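Starila Schools Automation Forum
Board: Student Projects and Coursework
Topic: Block assembly unit, spring term — grip position and marking

Posted by BDunmore (Course Lead)
Colleagues and students,
The second assessed unit will again use the small enclosed work cell. Each team is asked to write a routine in which the arm approaches the U-shaped block, closes on one of its uprights, lifts it from the base plate and sets it down in the tray. Teams will have 25 minutes of cell time and may make 3 attempts, the best of which will be marked.
Before the unit guide is issued, I should be grateful for views on two matters. The first is whether all teams should be required to grip the same upright. The second is whether the approach path should be marked separately from the lift.
Brenda Dunmore

Posted by b_tehrani
Thank you for opening this to comment. I supervise the Thursday group at Ghaffari College and we ran a trial of the same task in October. My view is that the grip point should be fixed in the guide. Of our 16 students, most spent the greater part of their time deciding where to grip and very little on the path itself, and the path is what the unit is supposed to teach.
I would also support separate marks for the approach. A team that arrives square to the block and then loses it on the lift has still learnt something worth crediting.
Behrouz Tehrani

Posted by Zoston_Club_Sec
On behalf of the Zoston club, I must disagree with the first point. Choosing where to take hold of a part is a large share of the work in any handling task. If the guide names the upright, the students are left copying a set of positions. We would prefer a free choice, with a short written reason handed in beforehand.
We have no objection to separate marks.

Posted by kestrel_y12
I am a student in the Dendico team and hope it is in order to reply here. We tried both uprights during practice. The shorter one is wider, and we found it harder to line up the fingers over it. The taller one was easier to approach from above, but the far finger has to come down on the other side of it and the near finger has to go into the slot, so there is less room than one expects. We lost two runs by coming in at the wrong angle.
Our team would like to keep the choice.

Posted by b_tehrani
That is a fair account, and I am glad to have it from a student. May I ask whether your block was set square to the cell walls or turned? We kept ours square throughout the trial, which may explain why our results looked tidier than yours.

Posted by kestrel_y12
Turned. Our teacher changed the angle between practices and we had to correct the wrist each time. The position I mean is the one with a finger on each side of the tall upright, before closing.
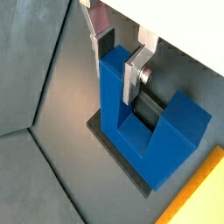 We now stop at that height and check the wrist angle before going any lower. It costs a few seconds on each attempt, but we have kept it in the routine. Our first version went straight down in a single move and we could not tell afterwards which part of the path had been wrong.

Posted by Zoston_Club_Sec
A pause of that kind ought to be in the guide for everyone, whatever is decided about the grip. We would ask only that it should not count against the time.

Posted by BDunmore (Course Lead)
I am obliged to all who have replied. The following will go into the draft guide.
The choice of upright will remain with the team, and a written reason of no more than 10 lines must be handed in before the cell time begins. The approach and the lift will be marked separately. The block will be turned to the same angle for every team, and that angle will be given on the day.
The pause will be required. I am not able to leave it outside the 25 minutes — the cell is booked in fixed periods — but it will carry a mark of its own under the approach heading.

Posted by b_tehrani
I remain of the view that a fixed grip would be fairer to first-year groups, and I ask that this be noted for the review at the end of term. Otherwise I am content with the draft.

Posted by BDunmore (Course Lead)
Noted. Could supervisors please send me their team lists by the end of next week.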